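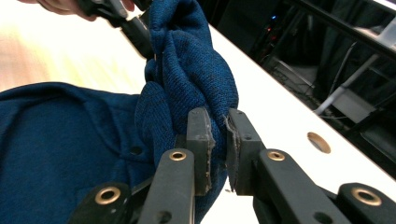
Finger pad lining is the part of a hand-held gripper that wears out first, and on a tool used mainly for cloth it decides how well the tool works. This page covers relining the pads on a four-bar parallel gripper of the kind we build at the Plenham workshop. Hard pads by themselves slide on knitwear, so each inner face gets a strip of rough, compliant material. The gray strips on the nearer gripper have reached the stage this procedure is for: the inner edges are ragged, and the left one is frayed down its length. A strip in that state may still hold a thick bunch of ribbed knit, but its contact area is uneven and its behavior on a single layer is hard to predict.

The job is done with the gripper off its handle. Doing it with the handle attached is possible but makes it difficult to clamp the pads flat.

What you need

Lining material, 2 mm thick, cut oversize
Isopropyl alcohol and lint-free wipes
Plastic scraper
400 grit abrasive paper on a flat block
Flexible contact adhesive
Masking tape
Two small spring clamps and a straight hardwood spacer
Sharp knife and steel rule

We use Trolora sheet for the lining. Any closed-cell rubber with a textured face will do, provided it can be bonded. Avoid silicone, as ordinary contact adhesive does not stick to it.

Removing the old strips

Mark each pad left or right on its outer face with tape. The pads are printed as a mirrored pair and are easily swapped by mistake. Remove the pad screws and lift the pads off the inner links. Leave the link pivots alone; they are set with shims and there is no reason to disturb them here.

Start the scraper at the top of the strip and work down. Worn lining tears, so expect it to come away in pieces. Do not use a steel blade. A gouge in the pad face will telegraph through the new strip and leave a low spot in the contact patch. Old adhesive that will not scrape off can be softened with alcohol and rolled away with a thumb.

Preparing the faces

Lay the 400 grit paper on the block and draw each pad across it until the inner face has an even matte finish. Check with the rule held edge-on. If light shows under the middle, keep going. Pads with a hollow that will not flatten should be reprinted. Wipe with alcohol and let the surface dry.

Cutting and bonding

Cut two strips from the same piece of sheet, side by side, with the texture running in the same direction. Sheet thickness varies from one end of a roll to the other, and a mismatched pair closes off-center. Leave a small overhang on all sides.

Mask the beveled top of each pad. Apply a thin coat of adhesive to both the pad and the strip, wait until it is tacky, then lay the strip down from the bottom edge upward, pressing out air as you go. Place both pads face to face with the hardwood spacer between them and clamp. Leave overnight.

Trim the overhang with a new blade, cutting away from the bond line. Ewurabena Appiah rounds over the long edges slightly with the abrasive paper at this point. Pads finished her way have lasted longer than square-cut ones here, and we now do all of them like that. A square edge catches on loops of yarn and starts to peel.

Refitting and checking

Refit the pads on their marked sides and tighten the screws finger-tight. Close the gripper on a sheet of copy paper, let the pads align themselves, then tighten fully. Pull the paper at the top, middle and bottom of the pad. Resistance should be the same at all three. If it is weaker at the top, one pad is leaning; loosen, reseat and repeat.

Then test on fabric. Use a knit garment, and try these in order:

1. One layer, lifted from the table by a pinch.
2. A thick bunch, held near its lower end.
3. The same bunch passed from one gripper to a second.
4. A seam or placket, where thickness changes across the pad.

The third test shows up problems that the first two do not. With both tools on the same cloth, a slick spot on either lining lets the fabric creep while the other one pulls – watch the ribbing next to the pad edge, where movement is easiest to see.

Inspect the linings after every long session. Replace both strips when either shows a torn edge, and write the date of replacement on the outer face of the pad. Offcuts go in the drawer under the Barroso printer, bagged with the roll number.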